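Subject: Re: [brundale-motor-list] Fair price for servicing out of warranty?
Date: 15 Sep 2023

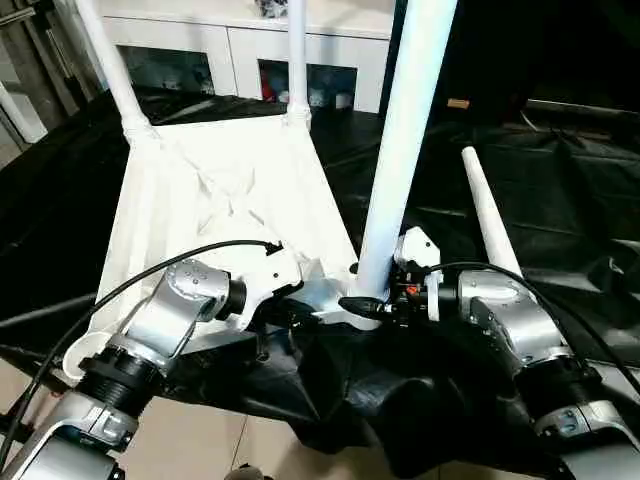

The short reply to the question below is that you are being had, but gently. I've been through the same thing with my own Hulla estate, and what I learned is that a service menu is a work of literature. Read it slowly. Mine offered a "refresh" of the air conditioning, an "optimisation" of the brakes and something called a vehicle wellbeing review, which I take to be a man walking round it with a torch. Strip those out and you are left with oil, filters and a stamp in the book, and the bill looks much more like a bill. Turn the thing upside down like that white plastic chair, four legs in the air, and you soon see what it is standing on.

To go through your points:

> I took the car to the Lozano dealership in Brundale for its
> first service since the warranty ran out. They want 600 pounds,
> which includes a brake fluid change and an injector clean. The
> car has done 31 thousand miles and runs perfectly well. The
> independent place at Trulinwood says they can do it for a good
> deal less. My worry is what it does to the resale value if the
> dealer stamps stop. Has anyone sold one with a mixed history?

Brake fluid: yes, have it done. Check the handbook for the interval, but 2 years is what mine says and it is a cheap job anywhere.

Injector clean: ask them what fault it is meant to cure. When I asked, the chap on the desk said it was "preventative" and looked at his shoes. A bottle of the stuff costs very little and you can pour it into the tank yourself, if you must. I haven't bothered and the car still starts.

Resale: I sold my last one with three dealer stamps and two from Trulinwood. The buyer haggled me down by 100 pounds on account of it, then by the same again over a scuffed wheel, so I suspect he had decided on the figure before he left home. Keep every invoice, with the part numbers on. A fat folder goes a long way with the sort of person who buys an eight-year-old estate.

Trulinwood are slow to answer the phone and their waiting area is a bench next to a compressor, but they did show me the old filters without being asked. Lozano gave me a very nice coffee. I worked out later what I had paid for it.

One thing to watch is the timing belt. If yours is the smaller petrol engine, get the quote for it in writing before November, as Trulinwood told me their labour rate goes up then. And does anyone know whether the Hulla roof bars from the old shape fit the new one? The parts counter says no, but the parts counter would.

P.S. Please trim your quotes, all. The last digest took me most of a lunch hour.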